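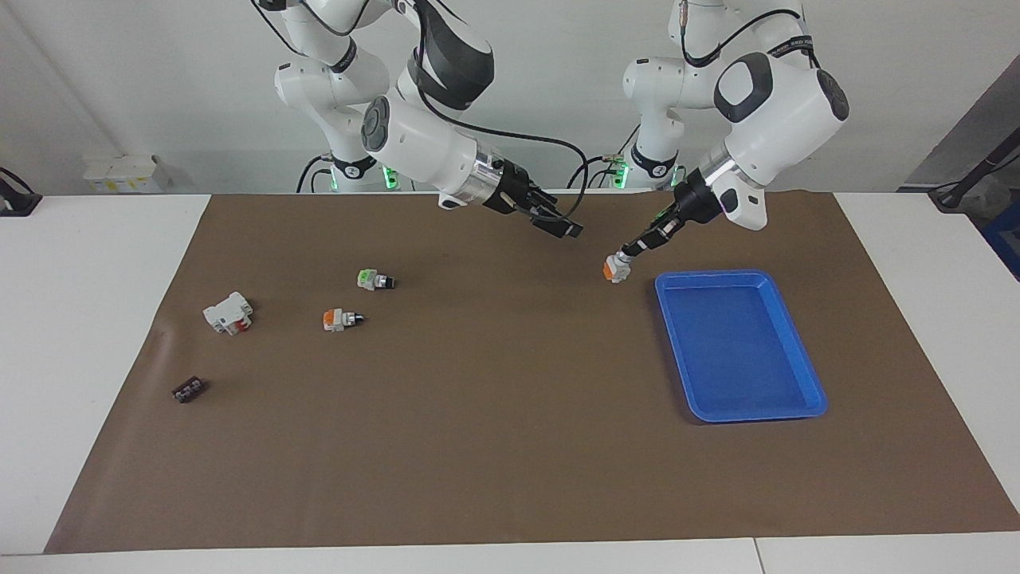
Brown paper down, blue tray out. Sorting table, July.

SMALL THINGS, ONE TRAY: the sorting table is back

Quick one before this goes out, I've got till 4 and the kettle's on.

The sorting table is up again at Najafi House, back room, same as last summer. For anyone new: you bring the drawer. You know the one. Every house has it, ours has two. Tip it out on the brown paper, spread everything so nothing sits on top of anything else, and then one thing at a time into the tray if it's staying. Whatever is left on the paper at the end goes in the swap box or the bin.

Marjan Nikzad runs the table and has asked me to pass on the following, which I am copying from the back of an envelope, so forgive the order.

Paper first. Always. The tables in the back room are white and they mark if you so much as look at them with a biro. There is a big roll of brown paper behind the door. Tear off enough to cover most of the table and leave it down for the next person unless you've got glue on it.

Tray to the right if you're right handed. Left if not. Sounds daft but you'll be reaching across yourself all afternoon otherwise.

Spread out before you start. People skip this. They pick from the heap and then pick the same heap over again, and two hours later there's still a heap.

Only a few bits on the paper at once if the drawer is a bad one. Keep the rest in the bag by your feet. Far less miserable.

If you don't know what a thing is, put it aside. Ask. Parviz Salehi knows what most things are, and last year he named a curtain hook from the far side of the room with his reading glasses on.

One tray each please. We have 11 of the Tustik ones with the rounded corners and the proper lip, and they need to come back. Last summer one went home with somebody and came back in October with seedlings in it. No hard feelings, the tomatoes were lovely.

WHAT TO BRING

The drawer, or its contents in a carrier bag. A few small pots with lids, jam jars are fine. Labels if you've got them, masking tape if you haven't. A cushion, the chairs are the stacking sort and haven't improved.

WHAT NOT TO BRING

Medicines. Loose batteries (the Arnine shop on the corner takes them, box by the till). Anything sharp that isn't wrapped. Keys you think might belong to a neighbour, go and ask the neighbour.

Also no more jigsaws with bits missing!! The swap box is full of them and so is the cupboard. If you lost a piece with sky on it, do come and look though.

THE SWAP BOX

Now has its own shelf, to the left of the sink. Help yourself, no need to leave anything. At the moment there's buttons, a lot of buttons, picture hooks, a bag of curtain rings, rubber stoppers in various sizes, some very nice brass cup hooks that I'd have myself if I had any cups. Marjan wants the buttons gone by the end of the month. Bring a jar and fill it.

Someone left a tin of Boltisier hinge pins with a note saying "may be useful". If they're useful to you please take them, they weigh a ton.

MONEY BIT

Free as ever. There's a pot for the tea. Last summer the pot and the button sale between them made just over £200, which paid for the trays and the paper roll with enough left for a decent lamp in the corner. The lamp is a great success. Please turn it off at the wall when you leave.

A FEW OF YOU ASKED

Can children come? Yes, with a grown up, and they're generally better at it than we are. Watch the little ones with the small stuff, it all goes in mouths.

Can I do somebody else's drawer? Only if they know about it. We had a bit of an upset over a fishing tin, I'll say no more.

Do I have to finish? No. Tip what's left back in the bag and come again. Mine is on its third visit and I can very nearly see the bottom of it.

Doors from 2, last cuppa at half past 4, and we do need the paper cleared and the chairs stacked by 5 becuase the choir are in after us and they have views.

Right, kettle. Recipe swap and the allotment list are on the next page, and Parviz's piece about door handles is held over again, sorry Parviz, it was 3,000 words.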